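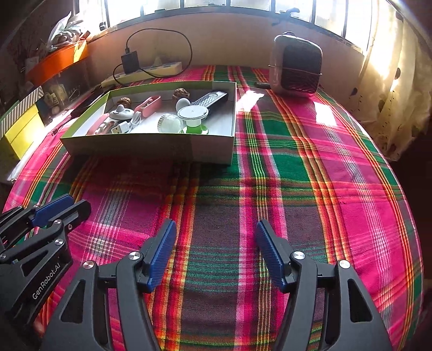

About Eston

3 min read

Eston is a small company that records how hands and grippers deal with household things, and sells those recordings to people who build robots. We work in borrowed kitchens, bedrooms and living rooms. A typical session is a box of mixed items on a patterned cloth, two hand-held grippers with blue finger pads, and one operator working through a list.

Josefien Dewulf and Siu-ming Pan started the company. Josefien had repaired lab equipment and Siu-ming wrote software for sorting machines. Aba Fiadzo runs the sessions, Femke Groen checks the recordings, and Anouk Dewulf, Josefien's sister, keeps the tools working.

What went wrong in April

People who look us up often ask about the Vodik set, so we put the account on this page.

In April we delivered 2,226 recordings to a customer under the project name Vodik. Their engineers wrote back that their arm kept letting go of small round objects a moment too early. Femke went through the set again and found the fault on our side. A pivot screw on one gripper had worked itself loose. The fingers still opened and closed, but the opening we logged no longer matched the real gap between the pads. In 1,251 of the recordings the numbers said the fingers had parted when they were still holding on.

Our daily check at the time was to close the gripper once on nothing and read the value. A loose pivot passes that check. It shows up only when there is something between the pads — a walnut is enough — and we had not been testing that way.

During the same review Aba reported a pinched finger from an earlier session. She had been clearing an item by hand with the gripper closing. It was a bruise and she went on working, but it had not been written down, and it should have been.

What we do now

We withdrew the 1,251 recordings and made them again at our own cost. Every gripper is now checked on three test pieces of known width, before the session and after it. If the second check fails, the whole session is thrown out. Anouk marks each pivot screw with paint so that a turn can be seen, and replaces the screws after 2,000 closings.

Fingers stay out of the box while a gripper is in use. Injuries go in the log the same day, bruises included.

The replacement set went out on 2020-10-05. The full fault report, with Femke's plots, is sent to any customer who asks for it. Write to Siu-ming Pan at the Eston office.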